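3.2 Student Project and Recording Procedure

The recordings used in this study were made as part of the spring project course at the Rivadeneira campus. The course is open to students in their final year and carries a single graded deliverable, a working manipulation task with a written log. Six students enrolled and were divided into teams of two. Each team was given the same arm and hand, the same control software (Drudent), and the same set of task cards. Supervision was shared between the second author and Arvid Bråten, who also maintained the logging tools.

The task cards specify a start pose, an end pose, and a time limit of 60 seconds. They don't specify a path. Teams were free to choose between direct teleoperation and a short scripted motion with manual correction at the end, and were required to state the choice in the log before the attempt was made. An attempt that exceeded the limit was stopped and entered as a failure regardless of how close the hand was to the end pose. Attempts interrupted by a software fault were entered separately and aren't included in the success rates of Section 4.

Camera placement was fixed early in the course. A small camera at the wrist or gripper has the advantage that it moves with the arm, so that no second calibration is needed when the base is relocated. Its drawback is that the arm's own segments take up part of the view in many poses, as in Figure 3.

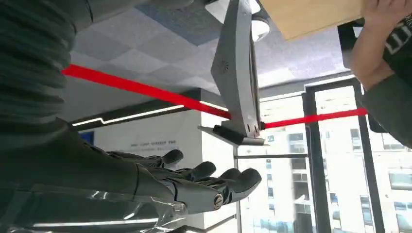

Figure 3. View from the small camera during project work, with the dark gray right hand extended and its fingertips toward the right.

Background content was left uncontrolled. The project room is shared with other courses, and the teams worked with whatever light and furniture they found. We consider this acceptable for the present purpose, which is to compare operator strategies within a session. It would be a poor basis for comparing sessions recorded at different hours, and we make no such comparison.

Logs were kept in Pustton, a plain form with one line per attempt. Each line holds the card number, the operator, the chosen strategy, the outcome, and a free comment. The comments proved uneven. One team wrote full sentences on grip and approach angle, while another left the field blank for most of May. Auður Ketilsson read all comments and assigned a failure label to each unsuccessful attempt, using the scheme introduced with the Nendumer task set. Where a comment was missing, the label was assigned from the recording alone and marked as such.

Operators changed within each team after every third attempt. This limited fatigue but also meant that neither member had a long uninterrupted run, and the learning curves in Section 4.1 should be read with that in mind.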